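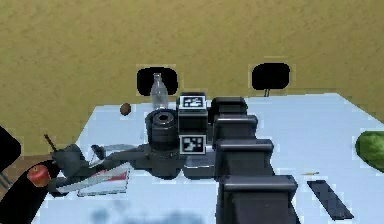

Clear bottle on a pale table, olive-yellow wall

Which wall colour goes with a pale blue-white table?
Posted by Adoración Garrido

I've finally got a room of my own for sewing and I'm so excited! The table is staying (I love it), but I can't settle on a paint. I keep drifting back to olives and yellowy greens, and my sister says they'll look like old soup by evening. The window faces north. I have a budget for 5 litres and one free weekend in March. Has anyone lived with a colour like this?

Quang Ninh
Yes, and I adore it! Ours is a yellowish olive and it makes cool furniture look really crisp. Do paint a big piece of card first, though, and move it round the room for a few days. Ours looked like mustard at breakfast and moss by teatime. Two coats, and a decent roller – the cheap one left fluff everywhere.

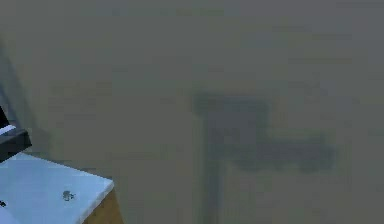
Page last changed: December 2019

Elias Rizk
Go matt if your plaster is bumpy. Shine shows up every lump, especially with a lamp at the side. I'd also look at greyer greens, they're lovely with thread and fabric because they don't tint what you're matching. And fill your cracks before you buy the paint, I did it the other way round and ended up repainting half of it!

Rodrigo Alcaraz
white. you can't go wrong with white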